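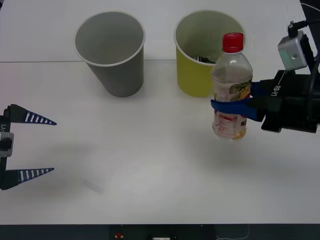

Bottle in the right gripper, left one open, two paper cups at the back of the table.

Teaching a two-armed robot to tidy a table: what works for me

I get asked a lot how I record my table-clearing runs, so I'm finally putting my tips on one page. I drive both arms by remote control, one hand controller for each, and the robot learns from the recordings afterward. If you're coming over from the Pliltiritz page, where you grab the arm and walk it through the job by hand, most of this still applies (and your shoulders will get less of a workout!).

Start with trash you don't care about
Paper cups and empty drink bottles are perfect. They're light, they cost nothing, and when you squash a cup on a bad grab you toss it and get another one out of the sleeve. I went through a whole sleeve my first week and I'm not even embarrassed. Keep the caps screwed on tight. A splash of water left in the bottom of a bottle is fine by me, but soda is not, and I say that as someone who has scrubbed dried cola off a worktop with a toothbrush.

Use cups in different colors
A gray one and a yellow one are easy to tell apart on playback, even when a gripper or a bottle is covering half of one. I used to run all white cups on a white table and spent an evening squinting at recordings trying to work out which was which. Never again. Blue and red work too, whatever the party store has on clearance.

Wipe the table first, every time
A matte white top is lovely to work on, but it shows everything. Warm water, one drop of dish soap, then a dry cloth. If your top is made of panels like mine, run a fingernail in the cloth along the seam, where the crumbs go. Skip the furniture polish – I tried it once and every cup skated away as soon as a finger touched it.

Take the bottle around the middle
With a labeled bottle I come in from the side and close the fingers around the label. Go too high and you're on the sloping shoulder, where the plastic wants to squirt out of your grip. Go too low and the top swings when you move. Close slowly, wait a beat, then lift straight up before you go anywhere sideways. That little wait feels silly while you're doing it, but it makes the recording so much easier to trim later.

Lift a little, not a lot
New drivers love to hoist things way up in the air. You only need enough height to clear whatever is in your path. High lifts make for long, wandering runs, and the robot will happily learn your wandering.

Park the other hand open
When only one hand has a job, I leave the other one with its fingers spread, off to its own side. It's ready to go when its turn comes, and I'm not fumbling to open it while the first hand is holding something. Before each run I say out loud which hand goes first. My cat thinks I'm talking to her.

Keep the landing area clear
I leave the front half of the table bare and put the cups toward the back. My first setups had stuff everywhere and I kept clipping things with my knuckles, or the robot's knuckles, I guess. Once you're getting clean runs, start shuffling the starting spots a couple of inches each time so you don't teach it one memorized motion.

Stop before you get tired
I do 3 short sessions with a snack in between, and my best batch so far came to 126 keepers. Past a certain point my grabs get sloppy and I start correcting in midair. A fumble you recover from smoothly can be worth saving. A fumble where you mutter and poke at the bottle 4 times is not! I tag those "Gritolo," after an old board game I always lost, and they go in their own folder.

Name your files the same day
Task, hand used, good or bad. I don't bother with more than that. Do it while you still remember, because "final_new_2" means nothing after a weekend.

Updated 29 March 2026. In April I'm planning to try stacking the cups, and a reader from the Climholm club has already warned me that they jam together if you press down even a little. If you've got a trick for getting them apart again with two grippers, leave it in the comments, please.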